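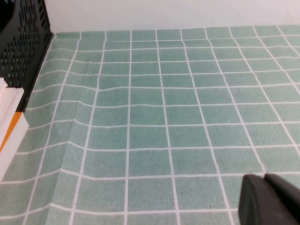 Las alfombras con dibujo de azulejo tienen un problema que las lisas no tienen: se les nota todo. Si se te ha corrido un dedo, las líneas se tuercen y el ojo se va directo ahí (el mío, por lo menos, no mira otra cosa). La mía es de cuadros verde claro con rayitas blancas, y cuando le sale un pliegue en diagonal como el de la foto, las rayas hacen escaloncitos y parece que el suelo se ha movido. Así que os cuento cómo la pongo derecha, que me lo preguntó Carol Treloar en los comentarios y le debía respuesta.

## Estirar sin pelearse

Yo antes tiraba de una esquina y ya. Mal, porque el bulto se va a la otra punta y vuelta a empezar. Ahora hago esto:

1. Quito lo que haya encima. También la caja negra del rincón, que me da una pereza tremenda moverla y siempre intento librarme.
2. Levanto la alfombra por el lado suelto, hasta pasar la arruga, y la dejo caer despacio.
3. Empujo con las palmas abiertas desde el centro hacia fuera. Con los dedos no, que se marcan en el pelillo.
4. Alineo una sola raya blanca con la pared. Las demás suelen seguirla.

Si la pared está torcida (en mi casa lo está, ¡y mucho!), mejor guiarse por la puerta.

## Cuando la marca no se va

Para los pliegues viejos, la enrollo al revés, con el dibujo hacia fuera, y la dejo así toda la noche. Si sigue rebelde, un paño apenas húmedo y plancha floja por encima, siempre probando antes en una esquinita. Las de tejido sintético se pueden quedar brillantes y eso ya no tiene arreglo, lo digo por una que tuve en el pasillo.

## Que no vuelva a moverse

Una base antideslizante recortada un poco más pequeña que la alfombra. La mía es de Stira, me costó 7 euros y la corté con las tijeras de cocina. La cinta de doble cara también sirve, aunque deja un pegote en el suelo que luego hay que rascar.

Y para el polvo, aspirador sin cepillo giratorio y siempre en la misma dirección. En enero toca lavarla entera en la bañera, ya os contaré cómo queda.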